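The Jar People

By the time I got to Zeltville they had already done the jar 3,000 times, and Kieran Bunting wanted me to know he had personally done most of them. He said it with his mouth full. There was a sandwich on the windowsill that was his and a sandwich next to it that was also his.

"You'll be on jars," he said. "Everybody starts on jars."

I had come from Flodel, where I tested dishwasher doors, so I figured jars would be a step up. You put a gripper in each hand, you stand at the table, and you do a small thing with a jar as if you'd never done anything else. The grippers remember how you moved. Later the model at Amegashie – that was the name of the project, and I never found out why – tries to do it without you. 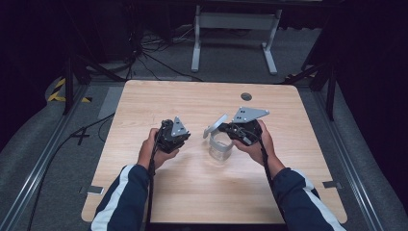
My trouble was that I was too good. I don't mean that as bragging! Vlasta Tichý pulled up my first 30 runs, all clean, all quick, and sighed like I'd tracked mud in. The model trained on my runs had failed 21 times out of 30. It would come in a little high, miss, and then just hang there, because I had never shown it what a person does after a miss.

"So I should miss," I said.

"You should miss and then be sorry about it," said Vlasta.

That was her whole method, and I still can't explain it better. We spent the week missing. The first day I was terrible at it, all fake, swinging wide like a soccer player looking for a penalty. Vlasta threw those out. She wanted real ones, so she talked to me while I worked. She asked about my brother. She asked why I'd left Flodel, and whether I was eating, and I'd lose the jar for a second and have to go back and find it again, and she'd write something down and look pleased.
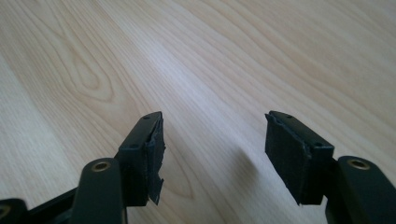 I told her things that week I hadn't told my mother. I told her about the money. I told her I'd driven past the Flivgate exit 2 nights in a row and not taken it, though my brother's house is right there and his porch light was probably on. My hands kept going the whole time – over, down, no, back up a little, try again.

They ran the new model on 20 March 2021. Kieran bet against it, one sandwich. It missed on the very first try, came in high exactly like before, and I felt sick. Then it stopped, lifted a little, and slid over to the left the way I do when I'm thinking about something else.

"That's you," Kieran said. "That's your dumb little wiggle."

It missed 2 that day. Vlasta went to print the numbers and I went out to the parking lot and called my brother, and when it went to voicemail I hung up and called again.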